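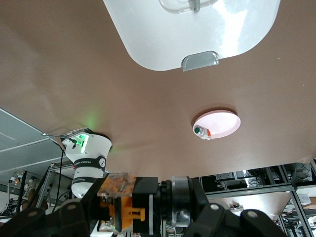

The wrist camera on the left arm has been giving us trouble for as long as I have been on this project, and last month I finally had to sit down and read my own code to find out why. Most of this post is about timestamps. Some of it is about frame conventions, which I got wrong again.

Background for anyone coming in from the search engine: we run a Franka arm with a gripper and a small camera on the wrist. The planning stack is called Gernel. Perception is a separate process called Obi, which takes wrist images plus joint states and publishes object poses in the base frame. Between the two sits a thin bridge, Drevel, that I wrote in a hurry and have been apologizing for ever since.

The symptom was that object poses drifted while the arm moved and snapped back when it stopped. A part sitting still on the table would appear to slide a few millimeters in the direction of travel. Slow moves gave a small slide, fast moves a large one. If you have worked with eye-in-hand cameras you have already guessed the cause. I had guessed it too, and I spent two days proving to myself that it was something else.

The first thing I checked was the hand-eye calibration. I reran it with 17 poses and compared the result to the stored transform. The difference was well below the drift we were seeing, and a static calibration error would not have scaled with speed anyway. I kept the new transform and moved on.

The second thing was the joint state interpolation. Drevel keeps a ring buffer of joint states and, for each image, looks up the two entries that bracket the image timestamp. It interpolates linearly between them and runs forward kinematics on the result. The code was fine. The buffer was long enough. I wrote a test that fed it a synthetic sinusoid on joint four and the recovered angle matched to the precision of the float.

So the interpolation was right and the timestamp going into it was wrong. Obi was stamping each image on arrival, after the driver had finished with it. The camera driver does expose a capture time, but in the camera's own clock, and at some point somebody (the log says me) replaced it with the host time at callback because the two clocks disagreed and the lookup kept throwing exceptions. The exceptions went away and the drift showed up, and I didn't connect the two because they were weeks apart in the history.

Measuring the actual delay took an afternoon. I had the arm swing the last joint back and forth over a printed fiducial, logged the tag angle from the images and the joint angle from the controller, and cross-correlated the two. The peak was at 122 milliseconds. That is a lot. Most of it was a queue in the driver that held 3 images by default and handed them over oldest first. I set the queue depth to one and told it to drop stale frames, and the delay fell to something more like what you would expect from exposure plus transfer.

A constant offset would have been enough to make the demo work. Lakshmi Naidu talked me out of leaving it there. Her point was that the offset depends on exposure time, and exposure is on auto. The wrist view changes a lot during a normal run, particularly whenever the camera tips up and the room lights come into it. Exposure changes, the offset changes with it, and you get drift that depends on which way the gripper is facing. I would have hated to debug that one.

The current version does the following:

The driver passes through the device capture time untouched, plus the exposure duration for that image.

Drevel estimates the mapping from device clock to host clock with a running lower-envelope fit on (arrival minus capture). The minimum is what matters, since scheduling jitter only ever adds delay. The fit has a slope term for skew.

The stamp used for the joint lookup is mapped capture start plus half the exposure.

If the lookup falls outside the buffer, the image is dropped and a counter goes up. No fallback to "latest". The fallback was how we got here.

I replayed a recorded session of 734 images through the old and new paths. With the old path the reprojected tag corners smear along the direction of motion. With the new path they stay in a blob and the blob is the same shape moving or stationary. There is a little residual on the fastest segments, and I think that is motion blur biasing the corner detector, but I haven't checked.

Now the frame conventions. While rewriting the bridge I cleaned up the transform names, and in the process I inverted one. The old code had a variable called T_cam_hand. I read it as "hand expressed in camera". It was the other way around. Everything compiled, the tests passed because the tests used identity for that transform, and the first live run produced a grasp target somewhere above the ceiling. Gernel rejected it as unreachable, so the arm stayed where it was. The names are now camera_from_hand and hand_from_camera, and the test fixture uses a transform with three different rotation angles and no zeros in the translation. I recommend both.

Wanda Begay has also added a sanity check in Stiseck, our logging tool, which I like more than I expected to. It takes any object flagged as static and plots its estimated base-frame velocity against the camera's velocity. If timing and extrinsics are right, the plot is noise around zero. A timing error shows up as a slope, so you can read the offset off the scatter in units of time. It runs after every session. Had we had it in March I would have saved myself most of the above.

Still open: rolling shutter. The model assumes the whole image was taken at one instant, and it wasn't. At the speeds we use near the table I doubt it matters — the approach is slow and we re-detect before closing — but for the scanning moves it probably does. The fix is a per-row time in the lookup, so each detected corner gets its own hand pose. It is not hard, only tedious, and it breaks the interface between Obi and Drevel, which currently passes one pose per image.

I'll put the clock fit code up once I have removed the profanity from the comments.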